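How to Set Sag and Rebound on a Rear Air Shock

By Veerle Postma
Updated 11/26/22

A new shock almost never arrives set up for the person who is going to ride it. The Pirport shop ships its bikes at a middle pressure so they roll out of the box without bottoming, and that setting will be wrong for most riders. Doing it yourself takes less than an hour, and once you have your numbers written down you can get back to them in a few minutes.

This guide covers single-can and piggyback air shocks on trail and enduro bikes. Coil shocks are set up differently because you change the spring, and I'll cover that on its own page.

What you need

A shock pump with a gauge that reads to at least 300 psi
A ruler or calipers marked in millimeters
Your full riding kit, including shoes, helmet and whatever you normally carry
A wall or post to lean against
A notebook or your phone

Don't use a floor pump. It moves too much air per stroke and most of them can't reach the pressure you need.

Step 1: Find the stroke

Sag is measured against the stroke of the shock, which is the distance the shaft moves. It isn't the same as the travel at the rear wheel. Look for two numbers printed on the shock body or listed in the frame specs. The first is the eye-to-eye length and the second is the stroke. The Vovside trail frame I used for this guide takes a 210 x 55, so the stroke is 55 mm.

If you can't find the numbers, let all the air out, push the saddle down until the shock is fully compressed, and measure how far the o-ring was pushed along the shaft. Air the shock back up before you sit on the bike.

Step 2: Set a starting pressure

Open all the compression levers and turn the rebound dial to the middle of its range. Thread the pump on until the gauge moves, then give it another half turn. A fair starting point on many frames is your geared-up weight in pounds, read as psi. I weigh 139 lb with everything on, so that's where I began. Some linkages need a lot more. A rider on a high-leverage frame can end up at 260 psi without anything being wrong, so check the maximum printed on the shock before going up.

Stop halfway to your target and cycle the shock slowly ten times through the first quarter of its stroke. This lets air pass into the negative chamber. If you skip it, the pressure will drop after your first few bumps and your sag reading will be off. Then pump to the target and cycle it again.
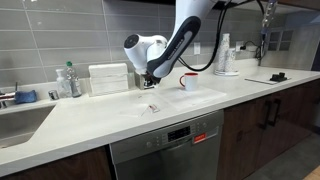 Step 3: Measure sag

Put your kit on and get on the bike next to the wall. Stand on the pedals with the cranks level, in the position you'd use on a descent, with light hands on the bars. Bounce a few times and settle. Sit down gently, reach back and slide the o-ring against the seal, then climb off without bouncing. A helper makes this easier.

Measure from the seal to the o-ring, divide by the stroke and multiply by 100. On my 55 mm shock, 16.5 mm is 30 percent.

For trail bikes, aim for 25 to 30 percent. For enduro bikes, aim for 28 to 33 percent. If the frame maker gives a figure, use that one.

Too much sag means you add air, and too little means you let some out. Change it by 5 psi at a time, cycle the shock, and measure again. Unscrewing the pump makes a hiss. On a decent pump that is air leaving the hose, so don't add extra to make up for it.

Step 4: Set the rebound

Turn the dial all the way clockwise until it stops, without forcing it. This is the slowest setting. Count clicks outward from here so your notes always start from the same place.

Ride off a curb while seated. The bike should compress, come back and settle with one small movement. If it bounces twice, go one click slower. If it feels dead or stays low after several bumps in a row, go one click faster. Riders running higher pressure generally need slower rebound.

Step 5: Check it on a trail

Pick a short section you know well and ride it three times, changing only one thing between runs. Mine is a rooty descent near Prarnanach, 840 feet long with one flat landing at the bottom. Push the o-ring back to the seal before each run.

If you use all the travel on ordinary bumps with the sag set correctly, add a volume spacer. If you never get within 10 mm of full stroke, even on your biggest hit, take one out. Let all the air out before opening the can, and recheck sag after.

Step 6: Write it down

Note the pressure, the sag in millimeters, the rebound clicks from closed and the number of spacers. Add the air temperature too. I set mine at 72 degrees and it reads a few psi lower by December.

Different pumps don't always agree. My old Koech gauge reads higher than my new one, so I wrote the pump's name next to the pressure. Check your numbers once a month, and again after any shock service.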